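Does retrying from a different viewpoint count as cheating?

Posted by Ewurabena Korletey

I'm trying to reproduce the Quaye result, the one where a household policy searches a kitchen area and its furniture, and on failure backs off and looks again before a second attempt. Their success rate is lovely. Mine is a cry for help. I ran 48 trials in our test apartment and got 23 successes.

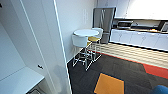
Kitchenette seen past the tall white cabinet.

My head view and wrist view disagree about how far away things are, and the policy sides with whichever is more wrong. Close up it gets worse. 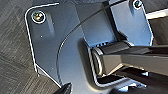 Shiny edges seem to be what the depth estimate likes least, so every backoff ends in a fresh, confident mistake. Do I report first attempts only, or count the second look as part of the method?

Triltent
did you try more data

Ayuba Arthur
Report both, in separate columns. The second look is the method, so hiding it would be odd, but a reader needs the first-attempt number to see what it buys. Also split your trials by location. Cabinets with things hanging inside are a different problem from open counters, and one average will bury that.

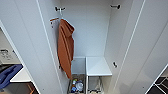 Katmont disagrees with the separate columns and says a retry is a retry, so anything past the first attempt belongs in an appendix, preferably a long one.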